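# The Long Return of the Toy Library

Mustport – In the basement of the former customs hall, the shelves open at four in the afternoon and are usually half bare by six. Families arrive with canvas bags, return what they borrowed the month before, and leave with something else. The Mustport Toy Library holds 814 catalogued sets, from jigsaw puzzles to wooden train track, and lends them under the same rules that govern the town's books.

Toy lending is an old idea. Many towns established such collections during periods of hardship, when few households could buy playthings new, and many closed them again when budgets tightened or when cheap plastic goods made borrowing seem unnecessary. The service in Mustport closed in this way and was restored by the town council in May, following a period of consultation with schools and nurseries in the district.

The case put to the council was partly financial. A child's interest in a given toy may last a few weeks, while the toy itself may last for decades. Storage is a further concern in the older harbor districts, where apartments are small. Membership is set at 50 households for each lending session, and a waiting list is kept for Bratport, the neighboring town, which has no collection of its own.

Condition is the most common subject of complaint. Under the present policy, an item is withdrawn when it is unsafe or incomplete to the point that it can no longer be used. Scratches, faded color and worn corners are not grounds for withdrawal. Some parents have asked for a stricter standard. The library's position is that visible wear is the ordinary result of use, and that replacing sound items for the sake of appearance would consume funds needed for new titles.

Construction toys present a particular difficulty. They are the most requested category, and also the one in which parts are most easily lost. A set of more than 500 pieces cannot be counted at the desk while a family waits. Mustport has adopted a method first used in Hellus, where sets are weighed on return and opened only if the figure falls outside an agreed margin. Stray parts are kept together and used to complete other sets.

The collection at Bolger has taken a different course. It no longer lends construction sets whole, but issues mixed pieces by the bag, without instructions or a picture of the finished model. Staff there report that older children were at first reluctant, and that younger ones appeared to notice no difference. Mustport intends to study the arrangement before its next review.

Funding for the basement is secured for 4 years. After that the council must decide whether the service should move to the main library building – a proposal that has support among members, although the shelving there would need to be rebuilt and the evening hours shortened. 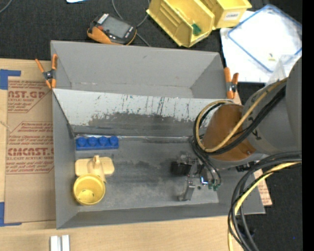 *A long blue building block with a single row of four studs, in a well-worn gray bin.*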